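3.2 Paving and walking lines

The second site is an open plaza at the edge of the Ploka district. It is paved with large square slabs of stone, laid in a regular grid, and on its far side it ends in a long low band of shrubs and trees (Figure 3). We selected this place for one simple reason: between the planted border and the nearest wall there is very little that tells a person where to walk. In the first site, the benches and the kiosks already made the paths, and so the influence of the floor could not be separated from them.

Observations were made in September, in the morning and again before evening, by two of the authors and by Rasa Koppel, who drew the walking lines by hand on a printed plan. In total 174 crossings were recorded. Most of the people who walked alone kept close to the direction of the joints, also when a diagonal would have been shorter. Groups did this less often. We do not claim that the joints are the cause of it, as the entrances of the plaza lie in the same direction as the grid. Paju and Shimada discuss a similar difficulty in their study of station squares.

Figure 3. The plaza at the second site, view across the paving toward the planted border.

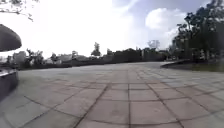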